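Section 4. Setting Up Your Tomudell Countertop Water Filter

Welcome to the part of the guide where you get to drink something! If you have followed Section 3, your housing is washed, your two hoses are attached, and the new cartridge is still in its sealed bag. Please leave it in the bag until step 3 — we know it is tempting, but the carbon inside picks up kitchen smells surprisingly fast, and fried onion is a hard one to rinse out again.

Set aside 20 minutes for the first start, and a little longer if your kitchen faucet has an older style of aerator that needs coaxing off. You will want a towel, a container that can catch the rinse water, and enough flat, level space to set everything down.

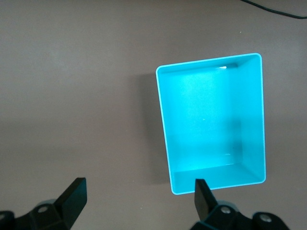 1. Turn off the cold water and unscrew the aerator from the tip of the faucet. Keep the small rubber washer that comes with it, as you will want it back if you ever move house and take the filter along.

2. Thread the diverter onto the faucet by hand. Stop when it feels snug. A wrench will crack the collar, and we have mailed out plenty of replacement collars to very strong customers.

3. Open the bag, take off both end caps, and lower the cartridge into the housing with the arrow pointing up. It should drop the last little bit with a soft click.

4. Screw the lid down until the two raised marks line up.

5. Open the cold water slowly, to a stream no thicker than a pencil, and pull the diverter knob toward you. The filter will gurgle and spit for a bit while the air works its way out.

6. Let it run for 7 minutes. The first water may look gray or a little cloudy with fine carbon dust. It is harmless, and houseplants are perfectly happy with it.

7. Close the knob, check both hose ends with a dry finger, and tighten by hand if you feel any damp.

Caution: Never run hot water through the filter. Anything above lukewarm can soften the seals and shorten the life of the cartridge.

Note: The standard Hanex cartridge is rated for 587 gallons, and the long-life version for 1,020. Write the month you installed it on the sticker inside the lid (September, say) so you are not left guessing next year. Our service desk in Endmont keeps spare stickers, and Wolfram Seidel there will gladly drop a few in the mail if yours gets wet.

If you are leaving home for more than a few days, take the cartridge out, let it drain, and keep it in a clean bag in the refrigerator. When you come back, repeat steps 3 through 7 before you pour yourself a glass. 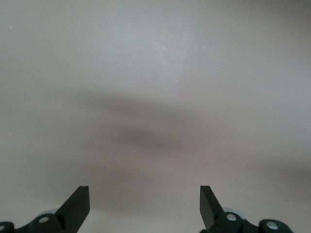 Why is my water still cloudy after the first rinse?

Most often it is tiny air bubbles, and they will clear from the bottom of the glass upward if you let it stand for a minute. If the cloudiness settles as dark specks instead, run the filter again as in step 6, then check that the arrow on the cartridge is pointing up.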